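# Small Boxes, Big Relief

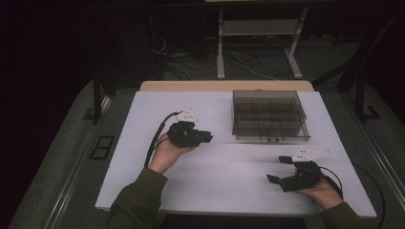
*A lidded box with a grid of dividers, in smoky tinted plastic, on a white tabletop.*

Hagos Ayele keeps his fuses next to his guitar picks, and he will tell you with great conviction why. Both are small, both get lost, and both are needed on short notice, usually in the evening. "They're emergency things," he says, sliding the lid back on. "Emergency things live together."

I came to Irbridge to write about a repair shop and ended up spending most of a morning on the divided box. You know the kind – clear or tinted plastic, a lid, a grid of little compartments inside. My grandmother had one for buttons. My brother had one for fishing hooks and never forgave me for opening it upside down. Hagos has 40 of them, and I left wanting at least four more than I already own (I own two, and one of them is full of dead batteries).

He started with a single box when he was fixing radios at his kitchen table. Screws came out of the radio in one order and had to go back in another, and a saucer wasn't cutting it. So each compartment became a step. First screws out, first compartment. Second screws, second compartment. When it was time to close everything up, he just worked backward. He still does it that way, and I've since tried it on a desk lamp with wonderful results!

## Tinted or clear?

People have feelings about this. Clear plastic shows you everything, and for beads or embroidery thread it's lovely to see all that color at once. Hagos likes a smoky tint for the shop. You can still make out the grid through it and find what you want, but a shelf full of them looks calm. His whole wall of boxes reads as one quiet gray block, and then you open a lid and there are 147 brass washers glowing at you.

He knows it's 147 because he counted them for an order that fell through. He has been trying to find a use for them ever since. Suggestions are welcome at the counter.

## The clear table rule

The other half of his method is the table. One box comes down at a time, onto a pale, bare surface, and it goes toward the back where an elbow won't catch it. A dropped spring on a patterned tablecloth is gone for the season. On white, you see it right away.

I'd add a word about lids. Before you buy a box, close it, tip it gently and look at where the lid meets the dividers. If there's a gap, small things will travel. Hagos tests his with grains of rice, which I thought was fussy until I did the same at home and watched rice wander happily through every compartment of a box I'd trusted for years.

## What goes in

Start with whatever is in the kitchen drawer right now. Mine held picture hooks, thumbtacks, two kinds of twist tie, a good many rubber bands and a key to something. I gave every sort its own compartment and left a couple open, on Hagos's advice – a box that's full on the first day is a box you'll stop using by June.

Labels are up to you. He writes on the underside of the box in grease pencil and wipes it off when the contents change. I use paper tape and bad handwriting.

The key is still in there, by the way, in the corner compartment next to the thumbtacks.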